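Geddes Footwear Care and Repair
Unit 6: Laces, eyelets and lacing patterns
Handout for the practical session

Scope

These notes cover flat laces in canvas uppers with metal eyelets. Round laces, hooks and D-rings are dealt with in Unit 7. Read the section on lengths before the session, as you will be asked to choose a lace from stock without trying it in the shoe first.

Terms

Eyelet: a reinforced hole, normally a metal ring with a short barrel that is pushed through the fabric and rolled over at the back.
Eyelet panel: the strip of upper that carries the eyelets. There are two on each shoe, one either side of the tongue. Some suppliers call it the facing or the stay.
Aglet: the hard tip of the lace. Most are plastic film, wound and heat-sealed.
Bar: a length of lace running straight across between the two panels.
Cross: a length running diagonally from one panel to the other.
Run: the whole path of the lace from the lowest pair of eyelets to the top.

Flat laces

A flat lace is a woven or braided tube that has been pressed, or a single tape. It has two faces and two edges. When it lies with one face against the tongue the load is spread across its full width, and the lace stays where it is put. When it turns on edge, or takes a half twist between eyelets, the load falls on one edge and the lace cuts into the barrel of the eyelet. Twists also shorten the run, so a twisted lace may finish with uneven ends even when it was centred correctly at the bottom.

Cotton tape grips well and holds a knot, but it stretches in the first few days of wear and should be drawn up again. Polyester stretches less and slips more. The Futora stock used in this unit is polyester; the Burska stock is cotton. Keep the two in their own trays.

Missed eyelets

The commonest fault in work handed in for this unit is a missed eyelet. It happens most often when the lace is loose, as the slack loops hide the holes and the worker counts strands instead of rings. Check the rings. Fold the panel back, run a finger down the inside and feel for an open barrel.
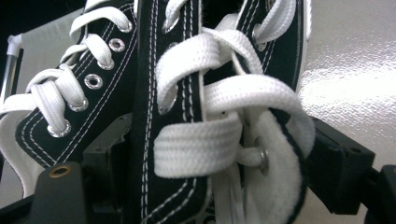
A single missed eyelet on one side throws every cross above it out of step with the other panel. The upper is pulled skew, and the tongue drifts towards the side with more lace in it. Two missed on the same side may look regular at a glance, because the gaps fall into a pattern of their own. Do not try to correct either fault from the top. Draw the lace out to the level below the lowest gap and start again from there.

Some wearers leave eyelets empty on purpose, to take pressure off a high instep. In that case the same level is left empty on both panels, and it is written on the job card -- otherwise the next person to handle the shoe will lace it up.

Procedure for criss-cross lacing

1. Remove the old lace completely. Brush the eyelets and the tongue.
2. Pull the tongue up to its full height and centre it.
3. Pass the lace through the lowest pair of eyelets from the outside in, so that a bar shows across the front. Hold the aglets together and level the ends.
4. Cross the ends and bring each one up through the next eyelet on the opposite side, from the inside out.
5. Flatten each strand with the thumb before moving up. Do not leave the flattening until the end.
6. Keep the same end on top at every cross. On the other shoe of the pair, put the opposite end on top.
7. Leave the run slack until the top pair is reached, then take up the slack from the bottom, one level at a time.
8. Compare the ends. A difference of up to 2 cm is accepted.

Common errors

Lace drawn tight at the toe before the tongue has been centred.
Over and under reversed part of the way up.
Half twist hidden behind the panel.
Ends levelled at the top by pulling one side through, leaving the other side loose.

Practical task

Each pair of students takes one pair of high-tops and one set of laces from the Truvomano box, job number 1533. Lace both shoes, exchange with the next bench, and mark the other bench's work against the procedure. Time allowed is 30 minutes. Record each fault by shoe, panel and level, counting levels from the toe -- for example, "left shoe, outer panel, level 3, twist". Return the shoes unlaced.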